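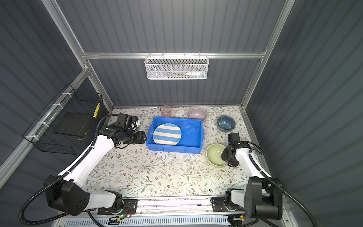 Will a door sensor call the police for me?
The Sundo door sensor only talks to your phone and to the siren in the hallway. If you want somebody to dial 911 while you're asleep or at work, you need the monitoring plan, and that's sold separately further down the page.

I get that one nearly every week, so it goes at the top now. I'm Sunita Nautiyal, I run this little shop, and most of my customers are renters, a lot of them students sharing a house with four or five other people who all come and go at different hours. I lived in a place like that for six years. The back door was open half the night and we never thought a thing of it until the house next door got broken into one November!

So, the Sundo. It's a two-piece sensor – one half sticks on the door, the other on the frame – and it logs every time the door opens or closes. The log keeps the last 500 events, and after that the oldest ones drop off. If you ever have to tell an officer what time the side door opened, you can pull up the list and read it out. You can also save it as a plain text file, and I'd do that right away, before a busy weekend of roommates pushes it off the end.

What comes in the box:
Two Sundo sensors
One plug-in siren
Adhesive pads (two spare sets)
Coin batteries, already installed
A paper setup card, with bigger type than the old one, thank goodness

Price is $29 for the box. Extra sensors are sold singly, and you can pair up to 6 with one siren.

A few things I've learned from having these in my own apartment. Wipe the door frame with rubbing alcohol before you stick anything to it, and let it dry. Keep the two halves close together, less than the width of your thumb, or you'll get false openings whenever the wind picks up. Old metal doors can be fussy, so try it with painter's tape first. And please give everybody in the house access to the app (it's free for all of them), or one person ends up getting every single alert at 2 in the morning and shuts the thing off.

I also carry the Fisotier window sensor, which is thinner and works with the same siren. The Zosetti one that I used to stock does not, so if you bought that from me before, you'll need to keep its own siren plugged in.

Monitoring is through Jaiswal, month to month. You give them a contact list and your address, and they call you first and then dispatch if you don't pick up. Check your unit number twice when you sign up. I had mine wrong for a whole summer.

Returns are fine as long as the siren still works, and I don't mind if the pads are used up. Item number is 543 if you'd like to order by phone. Leave a message in the evening and I'll call you back the next morning.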